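Sunday, shop notebook, sweeping rig

Picked up after lunch where we left off. The plan for today was sleeves on the fingers, then both arms on the floor job, then the gain file if there was any daylight left (there was, barely). I'm writing this the same evening so I don't have to reconstruct it from terminal history like last time!

Sleeves first. Bare fingers skate on anything glossy, so I cut up the black stretchy stuff from the Follatell offcuts bag and made two, folded over at the bottom. PVC elbow for the grip check, then broom in the left, dustpan in the right.
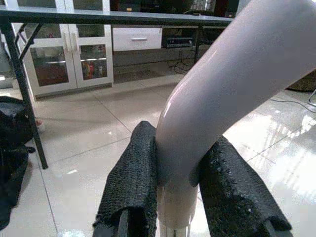
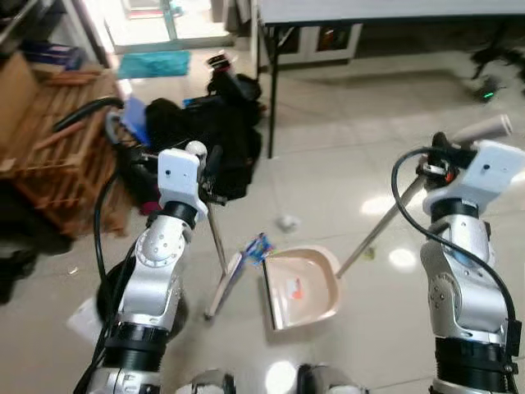 Evelien Nijs thinks the sleeves are a distraction and I should be fixing the grip force instead, which she put on the chat as: fabric hides a bad force setting until it wears through, and then you get to debug both on the same night. She'd rather see the fingers bare, the force turned up in small steps, and a note of where each tool starts to creep. Fair. I still want the sleeves for the broom handle, it's thin metal and there's hardly anything to hold on to, but I'll do her bare-finger pass first next time and write the numbers in here.

Grip settings as they stand, so I stop guessing: left 61 percent, right 61 percent, same close speed both sides. I had the right one lower for a while and can't find a reason for it anywhere in the notebook, so I evened them up.

Sweeping. Did 20 runs, broom toward pan, pan held still. 13 got the scrap into the pan on the first stroke. The misses were nearly all the same kind: the pan lip lifts a hair when the right wrist rolls, and the scrap goes under it. You can hear it, there's a little click when the lip comes back down on the tile. I tried pushing the pan down harder and all that did was make the arm shudder, so the fix has to be in the wrist angle. Two degrees nose-down looked better by eye but I only changed it for the last couple of runs, so don't trust that yet.

Cable on the right arm is still routed over the top. It's fine for sweeping, but I don't love it for anything with a big elbow swing. Want to try it with a looser loop and one more tie at the base. Zallix ties are in the drawer under the vise, the long ones, not the short ones that look long.

Software: Sowerby branch, untouched except for the wrist offset. Orkau logger dropped its connection once around run eight and came back by itself. Kept the run, marked it in the log.

Asked Beryl about the pan and she reckons a strip of soft rubber on the lip would forgive most of the wrist problem. Will try it, there's a scrap of old wiper blade somewhere.

Next:
bare-finger creep test, broom then pan
wrist offset at two degrees for a full set
rubber on the pan lip, separate set, don't mix it with the offset
retie right cable
charge the e-stop remote, it was down to one bar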